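Device Diary: Entry 14

August, early evening

The Surisa headphones have now been in daily use at this desk for two weeks, and this entry records the changes observed after the second firmware update. Earlier entries covered fit, call quality and battery life. Readers who wish to compare results should note that all listening was done with the same phone and at the same volume setting as before.

The update was offered at 7:40 this morning, shortly after the headphones were connected. The companion app showed a short notice listing improved connection stability and a revised transparency mode. The download completed without difficulty. The installation did not. It stopped twice at the same point and displayed error 903, with no explanation of what the number meant. The manual does not list it, and the support page refers users to the manual.

The third attempt was made with the charging case plugged in and the second phone switched off. The update then finished in a few minutes. Whether the second phone was the cause cannot be stated with confidence, as both conditions were changed together. It was poor practice on my part, and I record it here so that the result is not given more weight than it deserves.

Connection stability was checked first. Before the update, the left earbud dropped out on the stairs and again near the kitchen. On three trips over the same route this morning there was one brief dropout, on the stairs, and none in the kitchen. Switching between the phone and the laptop remains slow. A call that arrived while the laptop was playing music rang four times before the headphones responded, and by then the call had been answered on the phone itself.

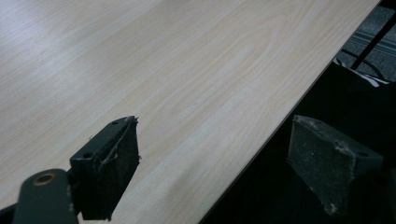
R. Oyewole

Transparency mode has been changed more than the notice suggested. Voices are clearer and the faint hiss reported in Entry 11 is lower, although it can still be heard in a quiet room. Wind noise is worse. On the walk to the post office it was necessary to turn the mode off altogether, and the control for doing so has been moved from a single long press to a double press followed by a hold. I did not find this change mentioned anywhere.

The equalizer settings were erased. The custom curve, which lowered the range near 200 hertz and raised it slightly at 2000, had to be entered again by hand. The app permits a setting to be named and saved, but saved settings are stored on the earbuds and are therefore lost with everything else. Users who have spent time on their own curve are advised to write the values down before accepting the update.

Battery life will be reported in the next entry. A single day is not a fair test, particularly one that began with three installation attempts. The case stood at half charge at lunchtime, a lower reading than expected, and it has since been charged in full so that the next measurement may start from a known point.

In the afternoon a comparison was made with the Grident pair, which were used for the first six entries and have received no update since. The Grident headphones still switch between devices more quickly and hold their connection on the stairs. They are also less comfortable after an hour, and their microphone makes the speaker sound distant. For calls, the Surisa pair remains the preferred choice. For travel I would still take the other.

A message was sent to Surisa support at 4:15 describing the error and asking that saved settings be kept during updates. An automatic reply was received. Any further answer will be noted here.

The Trarnska charging pad arrived late in the day. It has been unpacked but not tested. The cable supplied is shorter than the one it replaces and does not reach the outlet behind the bookcase, so an extension will have to be found before work on it can begin.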